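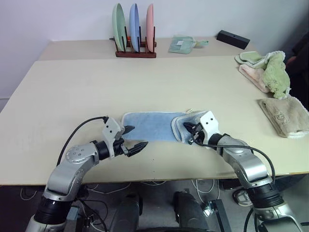 Towels gone stiff and a bit whiffy, hard water area

Posted by Pavlović, 19th October

Moved to Trevdale in the summer and my towels have gone like cardboard. Same powder, same machine, same everything. Old place had soft water so I'm guessing it's that? They come off the airer rough, and after one shower they smell a bit like a wet dog. Not all of them, mostly the bath ones. Hand towels are ok.

Currently doing a 40 wash, full drum, powder in the drawer, a good glug of softener. No tumble dryer and no room for one. Have read vinegar, have read never vinegar. Don't want to buy new ones, these were a present and not cheap. Anyone sorted this without spending a fortune?

Olov
3,378 posts

Stop the softener. First thing. It coats the loops and then they don't soak up water properly and the smell gets stuck in there. Feels soft in the shop sense but it's basically wax.

Then:

Wash them on their own at 60, half load, normal powder, no softener. Check the label first but most cotton ones are fine with that. Run it again straight after with no powder at all. If you see suds in the second one there's old detergent coming out, so do it a third time. Mine took 4 goes when I first did it, horrible grey water.

Hard water needs more powder than soft. Look on the back of the box, there's a little table with soft / medium / hard and most people have never read it. Your water company's website will tell you which you are if you put the postcode in.

Drying matters more than people think. Give each one a proper hard shake before it goes on the airer, and again when it's half dry. Spread out flat over two rails, not folded over one. Window open a crack if you can stand it in November.

Also clean the machine!! Pull the drawer right out, the black gunk behind it will put you off your tea. Empty hot wash once a month.

Vinegar, I wouldn't. Some people swear by it but the rubber seal on mine perished and I've always blamed that. Can't prove it.

Heltatia
304 posts

Agree about the softener, disagree on the vinegar, been putting half a cup in the rinse for 20 years and never had a seal go. Each to there own.

Only thing I'd add is dont leave them sat in the drum after it finishes. Even a couple of hours and they're musty again. I set a timer on the oven. And hang them up after your shower insted of on the back of the door all bunched on one hook, that was my problem the whole time.

If they're still scratchy after all that, ten mins in a launderette dryer once they're nearly dry. Costs a bit but it fluffs them up lovely.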